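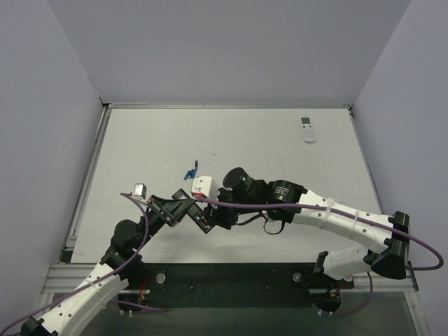
Posted by Trunano

The remote control task has now been part of our demonstration program for long enough that a written account of it is due. Readers of this blog have asked how the demonstrations are given, how they are checked, and why so small a household chore should take up so much of the schedule. I will take these matters in that order, although the last of them does not have a short answer.

All demonstrations are given by remote control. The operator sits at a separate pair of handles and moves them, and the two arms over the table follow. Each arm has a two-fingered gripper and carries its own camera near the wrist. The operator is permitted to look directly at the table during practice. During recorded demonstrations the operator works from the camera views only, so that the person giving the lesson has the same information as the policy that will later be trained on it. This rule was adopted in October and has not been changed. It slowed everyone down at first.

The objects are few: a white remote control and a small group of batteries in blue and black. They are set out on a white board between the arms. The remote is placed toward one side and the batteries toward the middle or the other side, and the arrangement is altered before every demonstration. Operators are asked not to straighten the batteries into a row. Rows are easier to pick from, and a policy trained on rows will do poorly when it is given anything else.

The complete task is to bring the remote to the center, turn it over, slide off the cover, and place two batteries in the correct direction. In the project plan, which we call Shehu, the task is divided into 5 stages, and a demonstration may begin at any of them. Beginning partway through has proved useful. The early stages were heavily represented in our first recordings and the later ones hardly at all, simply because an operator who failed at the cover never reached the batteries.

As of this writing the Shehu collection holds 3,087 demonstrations. Of these, 1,485 begin with the first stage and the remainder begin later. A further 237 were set aside during review and are not included in either figure. The usual grounds for setting one aside are a long pause, a battery that left the board, or contact between the two grippers hard enough to shift a camera.

Contact between the grippers deserves a separate remark. When both arms reach for the same small area, the fingers come very close together, and from one wrist camera the other gripper can hide the battery altogether. New operators tend to bring both hands in at once, as a person would. We now teach them to let one arm settle before the other approaches. The motion looks stiff to a visitor, but the recordings are cleaner and the trained policy hesitates less.

Cables have also required attention. Each wrist camera has a long purple cable, and on the right arm it is held to the upper link with zip ties and then allowed a wide loop around the elbow. An earlier version of that loop was shorter. It pulled on the connector whenever the arm reached fully across the board, and the picture dropped out for a moment each time. Anyone building a similar station should allow more slack than seems necessary and check it at full reach before recording.

Review is carried out with Cloltasora, our playback tool, which shows all camera views together with the handle positions. Every demonstration is watched once in full by someone other than the operator. The reviewer marks the point at which each stage ends. We considered having the operators mark their own work, and for a short trial they did, but the stage boundaries drifted from one person to the next and the trial was stopped.

As to why the task matters, batteries are small, round, and inclined to roll, and the correct direction of each one has to be judged from its ends. The cover has to be pressed and pushed together. Navus, which hosts the station and shares the recordings with us, has an interest in tasks where both hands must work on a single object, and there are not many of these that fit on a table and can be reset quickly.

The next round will use a second remote with a different style of cover. Operators who have completed the present training will need only a brief practice period before they record with it. The instructions for setting out the board stay as they are, and the review form will gain one additional field for the type of cover.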